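In Praise of the Dull Incident Report

When a robot at the Sandmont sorting hall let go of a tray last March, the log gave it one line: "grip lost, resumed." I have kept thinking about that second word, and I suppose I am fonder of machines than most people, so take this as a friend's complaint. The hand had run 2,677 picks without trouble, and then it opened one finger late, and the arm simply carried on to the next tray.

I would rather it had stopped and sulked for a while! A machine that pauses costs you 56 seconds and a bit of grumbling. One that carries on teaches everybody on the floor to step around it, and by the time the Tirkent office asked for details there were 5 more lines just like the first, and not a word in any of them about which joint, or what load, or who was standing nearby - all the things a tired person could have jotted down before lunch.
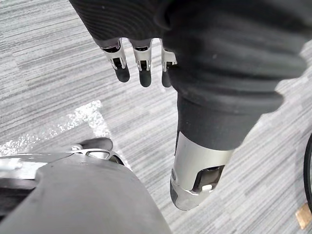
Should a robot stop every time it loses its grip?
It should stop until a person has looked at the hand and written down what they found.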